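Section 7. Trying a gripper on tools with long handles

Before you decide which gripper set stays on the robot, please make the broom and dustpan trial with each set. It is a good trial because both hands must hold a long thin handle and the two tools must meet at the floor. At our Cestarthorpe workshop we compare the Hulme set and the Junden set in this way.

What you need: one broom, one dustpan with a long handle, an open cardboard box for the rubbish, and a few light things to sweep, such as plastic bottles and wrappers.

1. Stop the arms and fit the gripper set to both wrists. Tighten the bracket bolts by hand first, then with the key.

2. Plug in the gripper cable and leave a loop. If the cable is tight when the elbow is straight, the connector will come out.

Caution: Keep your fingers away from the gripper when you plug in the cable. It may close one time by itself.

3. Set the grip force to 40 per cent on the Ploltby controller for both hands. You can change it later, but always start from the same value, or the two sets can not be compared.

4. Put the dustpan in the left gripper and the broom in the right gripper. Both handles should sit deep in the grippers.

5. Open the head view and the wrist view, and check that both are live.

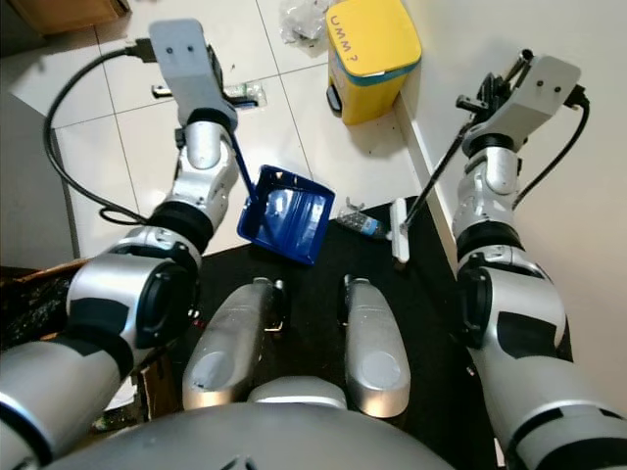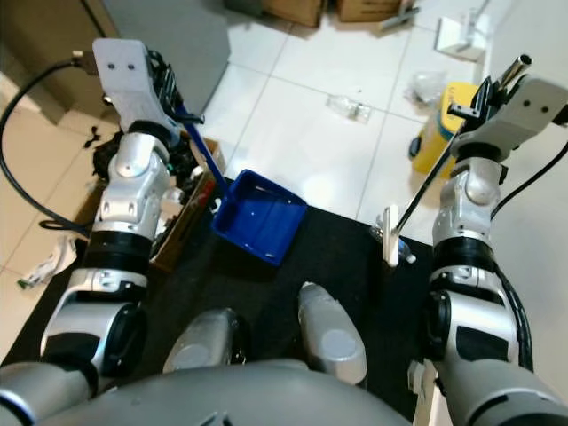

Head view 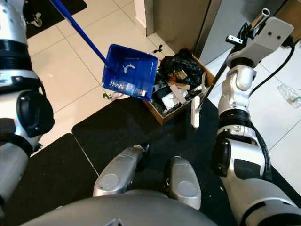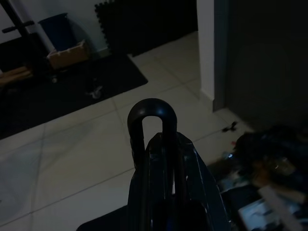

6. Start the sweep at slow speed. Make 11 runs with each set, and write down every run where a handle turns in the grip – also the small turns.

7. For the emptying part, lift the dustpan over the box first and tilt it only after that. If it tilts too early, lower the wrist speed and repeat the run.

Note: A handle that turns is not the same fault as a handle that slides. For turning, try the ribbed pads. For sliding, raise the grip force by 3 per cent and try again, but do not go over 51 per cent, as thin plastic handles can bend.

Note: The wrist view is most useful for the moment of closing. For the sweep itself we prefer the head view, where both tools can be followed together.

8. When the runs are finished, bring the arms to the rest position and hold each tool with your own hand before you open the gripper.

Caution: Do not open both grippers at the same time. The broom is long and can fall towards the operator.

9. Save the log with the name of the gripper set in it. Then change to the other set and begin again from step 1, with the same tools and the same colour and thickness of handle.

If the results of the two sets are very close, repeat the trial with a thicker handle before you choose. The settings for thicker handles are in Section 8.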